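Red carpet tricks that work on your own closet

Wardrobe people get a star out of a hotel room and onto a carpet looking pressed, hemmed and taped down, usually with one bag of cheap stuff. Most of it you can copy at home. Quick list, no particular order.

Double-sided tape. Obviously. Stick it to the fabric first, then skin, and skin has to be clean. No lotion. If you moisturized that morning wipe the spot down and wait a bit. Peel slow.

White marks on a black dress (deodorant, mostly). Rub with the foam off an old dry-cleaner hanger, or a balled up nylon stocking. Dry. Don't go at it with a wet cloth, you'll just push it around.

Shoes that slip. Hairspray on the insole, let it go tacky, foot in. Not on suede. For new soles that skate on marble floors, scuff them with sandpaper, 80 grit is plenty. Outside, not on the rug!

Sequins. Never iron. Turn inside out, hang in the bathroom while the shower runs, 14 minutes or so with the door shut. If one pops off, stop pulling the thread. Knot it at the back, dab of clear nail polish on the knot. I lost half a sleeve off a Brisance jacket in June by pulling.

Hem came down and you leave in 8 minutes: tape now, sew tommorow. Safety pins pucker on anything thin. Iron-on web is fine for cotton and heavier stuff, but test it somewhere hidden.

Makeup on a collar. Shaving foam, the plain white kind, leave it, blot, cold rinse. Foundation comes out better than lipstick. For lipstick use dish soap and a soft toothbrush, from the back of the fabric. Check the label first, and silk goes to the cleaner.

Knit dresses. Do not hang them. They grow. Fold lengthwise, sleeves in, then in half or thirds and put them on a shelf. Same for anything heavy with beading, the straps give up otherwise.

Steamer vs iron. Steamer for anything floaty, iron for shirts and anything with a crease you want. Filtered water if yours is hard, mine in Sindbridge is terrible and the steamer spits chalk. Hold it a little off the cloth and pull the hem down with your other hand.

Suitcase. Long pieces go in first, folded the long way so there's only creases where you put them. Tissue in the folds if you have it, a dry-cleaning bag if you dont. Shoes stuffed with socks, heels toward the wheels. Unpack as soon as you get there, not after dinner.
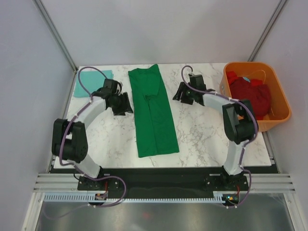 Fold it long and narrow first, then worry about the rest.

Clutch bags lose their shape in a drawer. Stuff with old T-shirts, not newspaper, the ink comes off on pale linings. Chain straps go inside, wrapped in something soft so they don't dent the leather.

Jewelry last, after hair spray and perfume. Always.

Filed under: Style Fixes, Closet & Laundry

More like this
Get a lipstick stain out of a napkin
Gowns under $300 that don't look it
What's in our Hodell travel sewing kit
How to store hats without squashing them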